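Section 4. Preparing the table and sorting the play kitchen set

Gaven Play Kitchen, set-up guide for nurseries and toy libraries

Please read this section before you give the set to the children for the first time. It explains how to choose the table, how to wash the pieces, and how to check them when they come back. If your set is the small one (Gaven Mini), you can skip 4.4, as the Mini has no storage drawers.

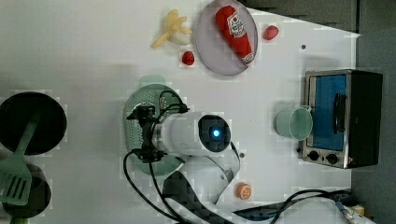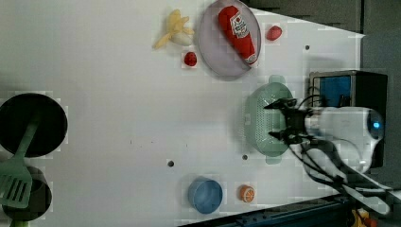

Fig. 4-1 and 4-2. Green colander and plate on a white table. Toy food is in both figures.

4.1 Choosing the table

1. Use a table with a smooth top and a light, plain color. Small pieces are easier to find on it at the end of the day.

2. Measure the height. For children of three to five years we recommend a table that is 41 cm high. A higher table can be used if the children stand.

3. Put the table on a flat floor and push down on each corner with your hand. If it moves, turn the foot screw on that corner until the table is stable.

4. Leave enough free space on all sides so that an adult can walk past when the children are sitting.

Note: Do not put the table next to a radiator or in direct afternoon sun. The softer plastic pieces can change their shape, and the paper labels will lose their color.

4.2 First wash

All pieces must be washed before first use. There can be a little dust from the packing material.

1. Take all the pieces out of their bags. Keep the bags away from children and throw them away the same day.

2. Fill a bowl with warm water and a small amount of dish soap.

3. Wash the plates, bowls and colander with a soft sponge. Do not use steel wool – it leaves scratches where dirt will stay.

4. Wash the pieces that have paper labels with a damp cloth only. Do not put them under water.

5. Rinse the colander from the outside to the inside. Soap stays easily in the holes.

6. Put everything on a dry towel and wait until all the pieces are fully dry. This usually takes one night.

CAUTION: Do not use the dishwasher for pieces with a cap or a lid. Water can go inside and will not come out again.

CAUTION: Never dry the pieces on a heater or with a hair dryer.

4.3 Safety check of small pieces

The set is made for children from three years. If younger children use the same room, the small pieces must be kept in a closed box.

1. Take the test tube from the document bag (part number 823).

2. Put each small fruit and vegetable in the tube, one after another, and do not press. A piece that goes completely inside the tube is too small for children under three years.

3. Pull lightly at every cap, leaf and stem. If a part becomes loose, take the whole piece out of the set and order a new one.

4. Look at the edges of the plates and bowls. A rough edge can be made smooth with fine sandpaper (grain 200 or finer). If there is a crack, do not repair it.

Note: Glue is not allowed for repairs on any piece, also if the glue package says it is safe for toys.

4.4 Sorting into the drawers

The large set comes with three drawers. You can use your own order, but the labels on the drawers follow the order below.

Drawer A: plates, bowls, colander
Drawer B: fruit and vegetables
Drawer C: bottles, jars and everything with a cap

1. Place the bowls inside each other, the largest one at the bottom. Put the colander on top of them.

2. Put the plates beside the bowls, flat, and not standing on the edge.

3. Lay the bottles down in drawer C with all caps in the same direction. This way a missing cap is seen quickly.

4. Close the drawers slowly. The rails need some weeks until they run easily.

If your nursery lends the set to families, copy the list of pieces from page 2 and put one copy in every drawer. The toy library in Randbridge also puts a colored dot on the back of each plate, and we can recommend this method for places with more than one set.

4.5 Spare parts

Spare parts can be ordered from our warehouse in Bisham. Please write the article number of the set (2,746 for the large set) and the name of the piece. The color can be a little different from your old piece, as we sometimes change the supplier of the plastic.

Pieces from the older Hao series have other sizes. They can be used together with the Gaven set, but the Hao lids do not close on Gaven jars – please keep them in a separate box.

Orders that arrive before 2 p.m. are sent on the same working day. In November and December it can take longer.

Continue with section 5, Mounting the sink and the stove top.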